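4. First Run with the Hernwood Hand Grippers

Your pair is built and strapped on, so now comes the fun part! Start with a plain plastic bin. It's light and it forgives clumsy fingers.

4.1 Tape the near corners of the table to the floor.
4.2 Set the bin in the middle of the tabletop.
4.3 Run each cable back along your forearm, with enough slack to bend your elbow.

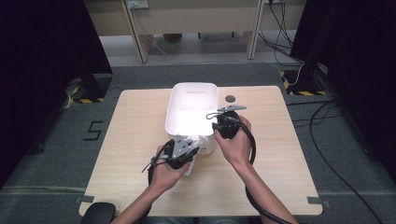 Fig. 7. Both grippers on, bin on the table.

CAUTION: Keep loose cable off the floor where you step.

4.4 Bring one gripper in low and close the jaws against the outer wall, just under the rim. Go slowly and feel for the moment the pads touch. 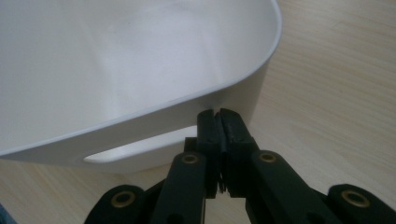 4.5 Open up, back away, and do it again from the other side. Khải Khương did 200 of these on his January build and still says the first ten taught him the most.

NOTE: If the fingers meet unevenly, loosen both inner link arms, square the fingers, and retighten. Check the brass bushings while you're in there.

Go to Section 5 for two-handed lifts.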